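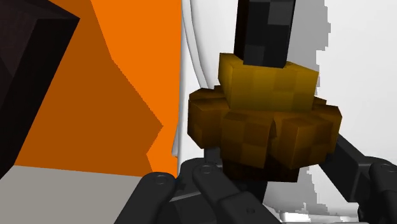
Gripper purchase, notes before the budget round

22nd June

Spent the morning with Gilang going through the simulator results again, this time with the Grarnel quote open next to them. The quote is for the three-finger hand, the wrist adaptor and a year of support. Marion wants a yes or no from us before she puts in the November request. My answer today is no, or not yet, and I want the reasons written down while I still remember them.

The simulated grasp everyone likes is the blocky one with the black upright handle, yellow middle and brown lobed base. Fingers round the base, handle pointing straight up. Fine. It's a good pose. But the model is made of cubes, and the base has bulges all over it that a finger can catch on. Our real parts are mostly smooth and several of them are greasy. I asked Gilang what friction value he had used and he said the default. Nobody had changed it since Kenna set up the project. So we have been comparing hands on a number none of us chose.

Re-ran with friction lowered in steps. Same object, same approach, 400 attempts per setting. Didn't finish the last setting, the machine was needed for Skye's runs. What I have so far: holds well down to about half the default, then drops off quickly. Gilang thinks the drop is a contact problem in the solver and would go away with a smaller time step. Could be. He has said this before regarding a different problem and was right, so I'm leaving it open.

Cost side. The hand itself is affordable. What bothers me is everything round it:

- Spare finger segments are sold only as a full set. Pin joints are not listed separately at all. Emailed Grarnel to ask what happens when one pin wears.
- Controller licence is yearly and the quote covers the first year only. Gwenaël says the Clilenard controller would drive it without the licence. He hasn't tried it and neither has anyone he could point me to.
- Support is "next working day" but the repair bench is abroad. Skye rang them and was told to allow 6 weeks for a return. No loan unit in the meantime.
- Lead time 5 months from order. If we order in November we have nothing on the bench until spring, and the Itetti work is meant to be finished by then.

That last one nearly settles it for me. Marion's view is that Itetti could start on the old two-finger gripper and move over later. I said we would end up doing the fixtures twice. She said we would end up doing them twice anyway. No agreement.

Alternative: Swanson will rent a comparable hand by the month, minimum 6 months. Dearer per month than I'd like, but we could run our own parts on it before committing. Gwenaël dislikes the wrist on it (cable comes out of the side and fouls on our arm at full twist). He's going to measure. If the cable really does foul then renting is out too, and I'd rather find that out with a tape measure than with an invoice.

Kenna came by after lunch and asked, fairly, why we need three fingers at all. I couldn't give her a list of parts that the two-finger gripper definitely can't hold. I have a feeling about the round housings and that's it. We should have that list before anybody signs for anything.

To do
Gilang: finish the last friction setting, then repeat with the smaller time step. Write the value in the file name this time.
Me: list of parts, with Kenna. Chase Grarnel on pins.
Gwenaël: cable clearance on the Swanson wrist.
Skye: ask whether the licence price is fixed after year one, and get it in writing.

Told Marion to put a placeholder line in the request with the rental figure, marked as unconfirmed. She wasn't pleased about "unconfirmed".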